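Moving validation out of the constructor

6 min read

I spent most of April undoing a decision I made when I started Ikdale, and I want to write down the reasoning while I still remember it. Ikdale is a small order-handling service. It takes a request, builds an Order object, and hands it to Woretti, the library that does the pricing. The Order constructor checked everything. If any field was wrong, it threw an exception and no object was created.

The argument for this is well known. An object that can't be built in a bad state never has to be checked again. Every method can assume its own fields make sense. I still agree with that for most classes, and I would still write a Money or a DateRange that way.

The trouble with Order was that "valid" meant different things at different times. A draft order may have no delivery address. A submitted order must have one. An order read back from storage may carry a discount code that expired last year, and it has to load anyway so that someone can look at it. The constructor knew about all of these cases through a mode argument, which started as a boolean and ended as an enum with 8 values.
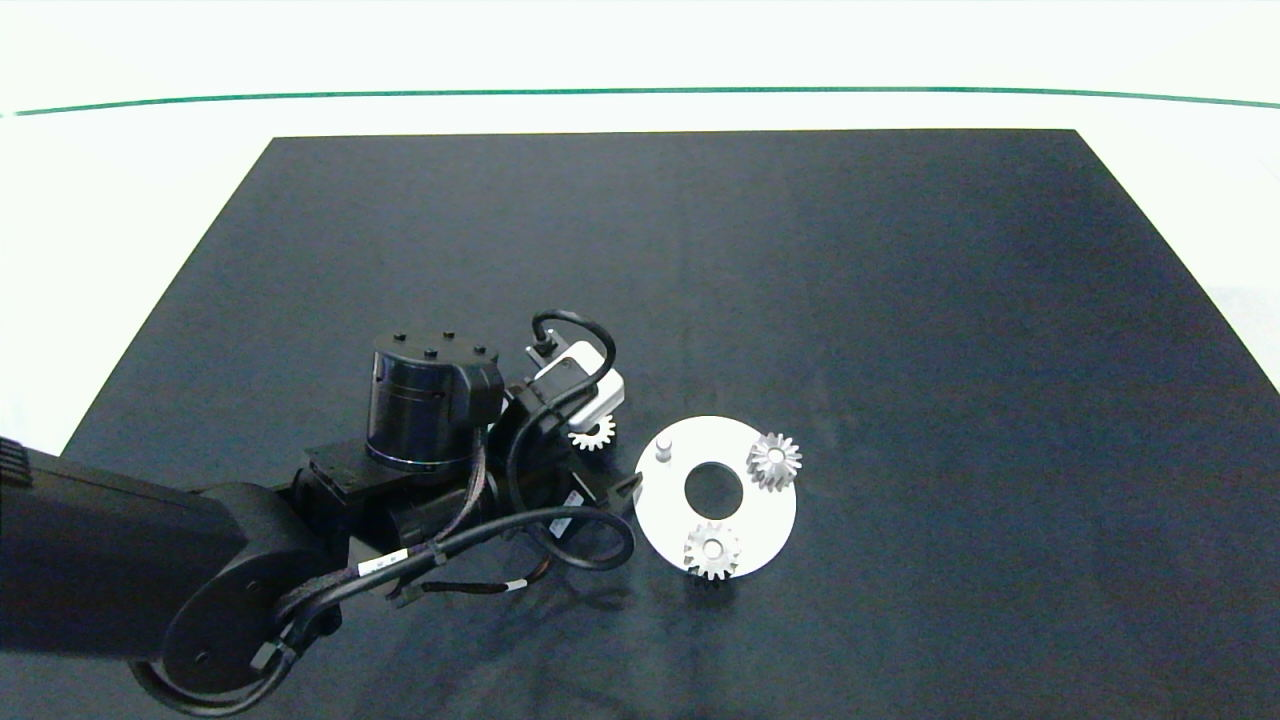
Helge Westerberg reviewed the code and asked which of the modes were used in production. I went through the call sites. There were 19 of them, and between them they used 2 modes. The others existed for tests, for an import script, and for one screen that was removed before release. His comment on the review was one line: "The enum is a list of your callers."

That is a fair summary of the design problem. The class had taken on knowledge of who was asking for it. Adding a caller meant adding a value, and adding a value meant reading every branch in the constructor to see which checks should apply.

What I did was split the rules into two groups.

The first group stays in the constructor. These are the rules that hold for every order at every moment: the identifier is present, quantities are greater than zero, all lines use the same currency. There are few of them and they don't depend on anything outside the object.

The second group became separate policy objects. Each one takes an Order and returns a list of problems. SubmissionPolicy checks the address and the payment method. DiscountPolicy checks codes against a date that is passed in. None of them throw. The caller decides what to do with the list - show it, log it, or refuse to continue.
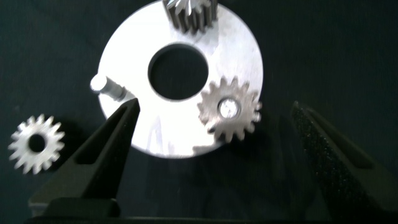

Returning a list had a side effect I liked. The old constructor stopped at the first failure, so a user with three mistakes on the form had to submit it four times. The form now gets all of them in one response. I had a ticket open for that and had assumed it would be a separate piece of work.

There are costs. The compiler no longer prevents me from passing an unchecked order to Woretti. I considered a wrapper type, SubmittedOrder, which can only be obtained from SubmissionPolicy, and for the pricing call I did add it. I didn't add wrappers for the other policies. Four wrapper types around one class seemed like the enum again in a different form.

The other cost is finding things. A new reader who opens Order sees only a handful of rules and may conclude those are all the rules. I put the policies in the same package and gave them a shared interface, so "find implementations" lists them. I'd prefer something better, but I haven't thought of it.

Numbers, for anyone who wants them: the constructor went from several screens to 11 lines. The test suite lost most of its setup code, because a test for discounts no longer has to supply an address.

Brakska, our reporting job, needed no policies at all. It reads orders and adds them up, and the always-true rules are enough for it. Under the old design it passed the most permissive mode and caught the exception anyway.

Bepari has the same pattern in its Shipment class, with a boolean that is still only a boolean. I plan to change it before it grows, probably starting with the import path.

Filed under: design, refactoring
2 comments · 11 shares
Contact · Copyright, all rights reserved · Back to top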